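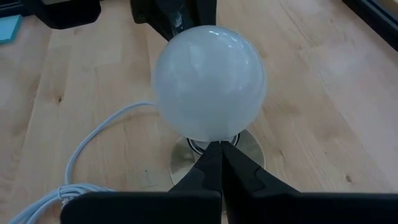

## Cleaning and refitting a globe table lamp

Applies to small lamps with a white globe shade on a metal base. Allow over 5 minutes for the shade to cool before starting.

1. Switch the lamp off and unplug it at the wall. Do not rely on the inline switch.
2. Clear a flat area of table and stand the lamp upright.
3. Lay the cable to one side of the base, with enough slack that it does not pull.
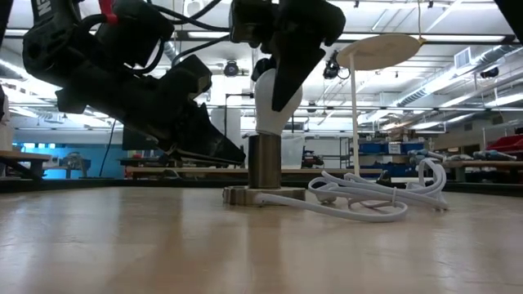

*Globe on its base, upright on the table, white cable in loops to the right.*

4. Hold the base with one hand. Turn the shade counterclockwise at the fitting. If it does not move, stop and check for a set screw.
5. Wipe the shade with a damp microfiber cloth. Use no solvent on frosted glass.
6. Dry the fitting fully and wipe dust off the metal with a dry cloth.

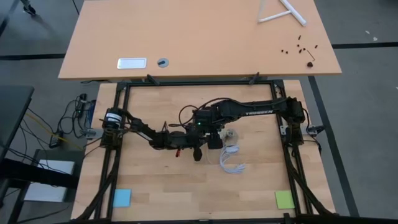 7. Check the full length of the cable for cuts, flat spots, and stiff sections. Replace a damaged cable. Do not tape over it.
8. Refit the shade finger-tight, then back it off slightly. Glass expands when the lamp is on.
9. Plug in and test for 2 minutes.

Rainer shades use a bayonet fitting. For those, push down before turning in step 4.

Last revised August 12, 2024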